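Informe de avance para la fundación Dalgleish: jornada de puertas abiertas del proyecto Sikton

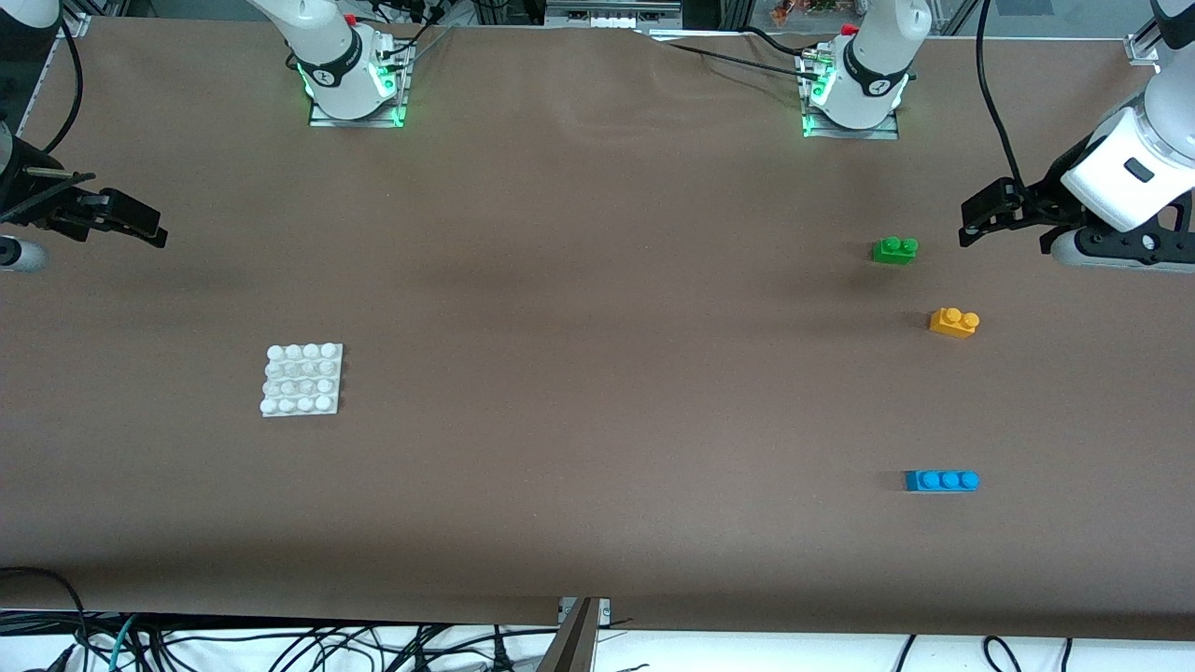
Tiempo de lectura: 2 minutos

Presentamos el informe correspondiente al mes de junio. En este periodo la actividad principal ha sido la jornada de puertas abiertas en nuestro taller de Netholm, que estaba prevista en el plan de trabajo como segundo hito.

Asistencia

Registramos 176 visitantes, repartidos en 11 grupos. La previsión en el plan era de 300 personas, por lo tanto el objetivo no se ha alcanzado. Consideramos que la causa principal es el horario: abrimos solamente hasta las dos de la tarde, y varias escuelas nos escribieron después que hubieran preferido venir por la tarde. Los grupos escolares recibieron primero una charla corta y después pasaron a la sala de los robots.

La demostración

El puesto de los dos brazos fue el que más preguntas recibió. La tarea elegida es de montaje con piezas de construcción de juguete: una placa blanca con dieciséis botones y tres ladrillos de colores, verde, amarillo anaranjado y azul. Cada brazo lleva una pinza negra de dos dedos paralelos. Al principio de cada pase, la placa se coloca a un lado de la mesa y los ladrillos al otro, separados entre ellos, y el operador explica al público qué va a intentar cada brazo.

La mesa está cubierta con papel marrón liso. Hemos decidido mantenerlo, pero conviene tensarlo mejor, pues tiene arrugas en la zona entre las dos bases.

Dificultades

Con el ladrillo verde, pequeño y de dos botones, hubo fallos de agarre en 4 pases. En dos de ellos fue necesario parar y repetir, y el público esperó con paciencia. La empresa Pluter, que nos suministra las pinzas, ha recibido nuestras notas y estamos a la espera de su respuesta.

Queda pendiente también el orden de los cables en el suelo, delante de la mesa. Antes de la próxima visita queremos ponerlos dentro de una canaleta. El gasto es pequeño y puede cubrirse con la partida de material, si la fundación está de acuerdo.

Próximos pasos

Proponemos una segunda jornada en octubre, con apertura hasta las siete de la tarde. Rogamos nos confirmen si es posible trasladar a ese mes la parte no gastada del presupuesto de transporte. El detalle de los gastos se envía en documento separado.

Equipo del proyecto Sikton, Netholm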